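Watitz Robotics Course: Station Safety Checklist
Handheld gripper station, hat-and-rack task
Room: Hauksdóttir lab, bench area
Project: Galto (student manipulation project)
Inspected by: Capucine Arnaud
Date: Friday, April 19, 2024

Ratings: OK / OK with comment / FIX (correct before next session) / HOLD (station may not be used) / N/A

Episodes logged in Drakotach at time of check: 1,523

Section A. Work surface

A1. Table stable, does not rock when leaned on at the front edge.
OK.

A2. Sheet lies flat, no raised corners, table border exposed on all sides.
OK. Leave the border clear. Teams have asked for a larger sheet; the answer is still no. Wrists catch on an overhanging sheet when the operator pulls back.

A3. Sheet clean enough for the task.
OK with comment. There is a dark brown stain left of center, below the base of the rack, and reddish-brown smudges near the middle. Gray scuffing in several places. None of it is a safety matter. Wipe with a damp cloth, no solvent. If the stain does not come up, note it in the log and leave it, and do not turn the sheet over partway through a batch.

A4. Only task objects on the sheet.
OK. Phones and notebooks go on the side bench.

A5. Rack upright, base ring fully supported by the table.
OK. Push test at mid-pole, light hand pressure, no tipping. Test load 200 g on one arm of the crown, then on one arm of the lower tier. Repeat this after any change of hat.

A6. Rack arm ends free of burrs.
OK with comment. Arm ends turn up at about eye height for a shorter operator leaning in. Operators without glasses wear the clear safety pair. Last month's form had this as a recommendation; it is now required.

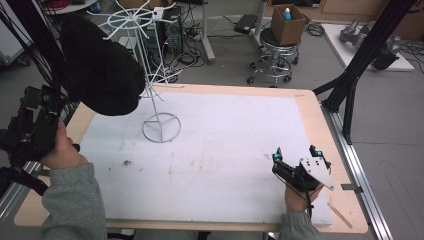

Fig. 1. Operator at the table with a gripper in each hand, black hat on the rack.

Section B. Handheld grippers

B1. Housings closed, all screws present and seated.
OK. Check the screw near the tip of the top plate by hand every session. It has been retightened twice this term. Thread lock requested.

B2. Finger pads attached, textured face intact.
OK. Replace a pad when the face begins to lift at any corner. Do not glue a lifted pad back down.

B3. Fingers open and close over full travel without binding.
OK, both units.

B4. Pinch points understood by operator.
OK with comment. The operator was asked to point to them and missed the one behind the finger joint. Corrected on the spot. Team leads: go over this again with everyone on the April roster.

B5. Cable runs along the wrist, with slack at full reach.
OK. Have the operator reach to both rear corners of the sheet before recording. If the cable goes tight at either corner, stop and reroute it.

B6. Sleeves.
OK with comment. Ribbed cuffs are acceptable if they stay at the wrist. Loose or open cuffs are rolled and taped. Remove bracelets and watches.

B7. Operator seated, knees clear of the table edge.
OK. Maximum 21 minutes of continuous work, then hands off the grippers and a break away from the station. The previous form said 30. Use the new figure.

Section C. Frame and fixed equipment

C1. Rails and posts tight, braces not loose.
OK. Black angled brace on the right side checked with a hex key at its lower end.

C2. Cables on posts bundled and tied.
OK with comment. The bundle on the left post is tied but bulky. Next time it is opened, remove dead cables instead of tying over them.

C3. No mechanical arm stored on the floor beside the station.
FIX. A gray jointed arm is lying on a white board on the floor to the right of the frame. Equipment of this weight goes in the locked cabinet or on the lower shelf. Two people to lift. Anyone stepping back from the right side of the table will put a heel on it.

C4. Emergency stop within reach of the operator.
N/A for handheld-only work. Applies again as soon as any powered arm is mounted on the frame.

Section D. Floor and surroundings

D1. Floor cables covered, taped or routed along the wall.
FIX. Cables are tangled on the gray floor around the foot of the stool and in other places between the furniture. This was on the last form too. Cable covers are in stock. Start with the path behind the table, then the run by the PC tower.

D2. Stools used for sitting only.
FIX. The black stool behind the table has an open cardboard box on its seat with a bottle standing in it. The stool has casters and will roll if brushed. Move the box to the shelf and the bottle to the drinks area by the door. If the bottle holds cleaner, it needs a label and goes in the cleaning cabinet.

D3. Small electronics off the floor.
FIX. Flat black item on the floor just left of the stool. Identify it. If it is a power bank, it is charged and stored on the bench only.

D4. Power strips mounted or flat on the floor, not on top of other equipment.
FIX. One white strip is resting on top of a black speaker. Relocate it and check for daisy-chaining while it is unplugged.

D5. Cartons broken down or stored.
FIX. A large carton with an SF logo is leaning against the drawer cabinet. An open box is also on the floor in front of the shelves. Flatten whatever is empty. Drawers must open fully.

D6. Spare task objects stored off the work surface.
OK with comment. The bucket hat on the white desk is acceptable there. Keep it clear of the keyboard so that it does not press keys while Drakotach is recording.

D7. Monitors stable, not near the counter edge.
OK. Re-check after the counter is cleared.
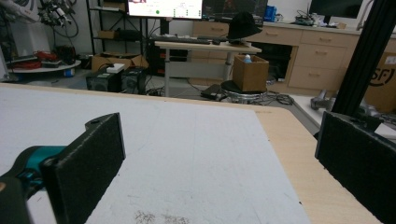
Section E. Actions

E1. Clear floor cables (D1). Team on duty. Before next session.
E2. Move arm to cabinet (C3). Two people, one of them staff. Before next session.
E3. Clear stool seat (D2). Team on duty. Same day.
E4. Relocate power strip, check for chaining (D4). Staff only.
E5. Cartons (D5). Team on duty. By end of week.
E6. Item on floor (D3). Owner to claim, otherwise it goes in the lost property drawer.
E7. Order thread lock (B1). C. Arnaud.

Number of FIX items: 6
Number of HOLD items: none

Station status: may be used for seated handheld work once C3, D1 and D2 are closed. Team lead initials each closed item on the paper copy at the door and enters the same in Drakotach. Photos of the corrected floor area go in the Galto folder under safety, with the item number as the title.

Signed: Capucine Arnaud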